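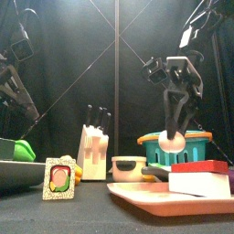 Progress report to the Tarkotden fund, October
Project: upkeep of the two-arm cell, Gutumlow workshop

The cell was running for most of this reporting period. Total arm hours now stand at 722, and we lost nearly 8 hours to faults. Most of that was one gripper on the right arm, which was closing unevenly. We replaced the finger screws, reset the zero position and checked it again after a full shift.

Both wrist cameras were recalibrated at the same time. The left bracket had worked loose and now has thread locker on it. We have added the brackets to the Saturday check, along with the wall clamps and the base bolts.

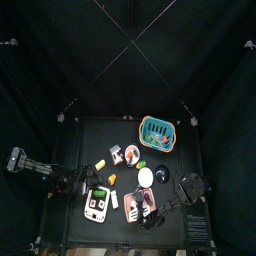
Cable wear is the item we flagged last time. The left arm still carries its cables in loops near the elbow, and at full reach they rub on the link. Desjardins has quoted for a sleeve kit at $200 per arm and we would like to order both. The black fabric on the walls is in fair shape and will stay up for now – the spare roll is in storage at Mokudlow.

The building's wiring dates from 1982 and the cell shares a circuit with the compressor. An electrician is booked to run a separate line. We expect to be shut down for a day while that is done.

Spending is within budget. The sleeve kits are the only new request.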